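Giving up on a book at page 100 – fair or not?

mossyledger
Started June 24, 2019

Right, I need some opinions before I do something rash. I set myself a rule in January that I'd finish everything I started this year, and it's been going well (mostly short novels, I'll admit) until I picked up Rurkora. It's 700 pages. I'm on page 100 and so far a man has inherited a salt works, argued with his sister about the salt works and gone for a long walk round the salt works. The writing is lovely! I just don't care what happens to any of them.

Do I keep going or let it go back to the library?

tinpotreader
Let it go. I used to be a finisher and it ruined my reading for years. I'd get stuck on one book and then not read anything at all for weeks, because picking up something else felt like cheating.

halfpastfern
Oh no, don't stop there! The salt works bit is the slowest part of the whole thing. Once the sister leaves for the coast it turns into a different book – letters, a court case, a really nasty uncle. I cried on a train over it.

mossyledger
How far in does she leave, though?

halfpastfern
Um. A bit after the middle.

tinpotreader
A bit after the middle! That's a whole other novel's worth of salt.

quillandkettle
I'm with fern on this one, sorry tinpot. Some books need you to be bored for a while so you get used to how they move. I felt the same with Stojanović, the first volume anyway, and by the end I'd gone out and bought the next 2. I don't think a rule about page counts tells you anything except how long you can sit still.

tinpotreader
I don't agree with that at all. I read on the bus and in bed, that's my lot, and I'm not spending it on being bored in case it gets better. There are loads of good books that are good on the first page.

larchwood_b
Could you do it on audio? I got through Cliline that way and I'd never have managed it in print. The reader does all the voices and you can have it on while you're doing something with your hands. I'm on to my next one now and it's done wonders for the craft table too.

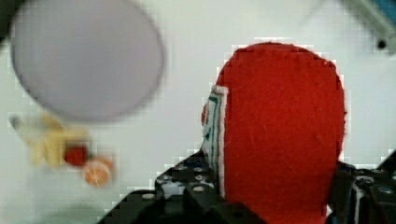
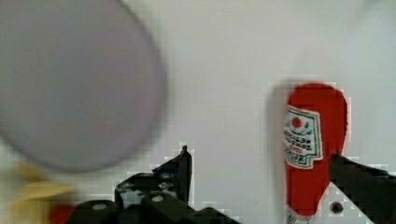 Red felt in the first one, and plenty of white surface in the second.

Anyway, our library has Rurkora on the app, or it did in the spring. There was a wait of 3 weeks when I looked.

quillandkettle
I can't do audio for anything with more than a handful of characters. I drift off and then somebody's dead and I have to go back.

halfpastfern
Same, I need to see the names written down. Especially in Rurkora, where half the family seem to share one.

mossyledger
Yes! I've been keeping a list on the back of a receipt and I still mixed up the cousin and the grandfather, which made one chapter very odd indeed.

Audio might work for the walking-about parts. I've put myself on the waiting list, so thank you larchwood. I suppose I could read something short while I wait. Is that breaking the rule?

tinpotreader
It's your rule, you can do what you like with it. Read Zilik. You'll finish it in an evening and it's funny.

quillandkettle
Zilik is not funny, it's one of the saddest things I've ever read.

tinpotreader
The bit with the goose??

quillandkettle
ESPECIALLY the bit with the goose.

larchwood_b
I laughed at the goose and then felt awful about it, if that helps anyone.

mossyledger
OK, that's decided it, I'm reading Zilik first. Rurkora isn't due back until I've run out of renewals, so it can sit by the bed for now with the bookmark in. If I haven't got the sister to the coast by September I'll take it back and tinpot can say I told you so.

halfpastfern
Post when you get to the court case please, I've had no one to talk to about that uncle.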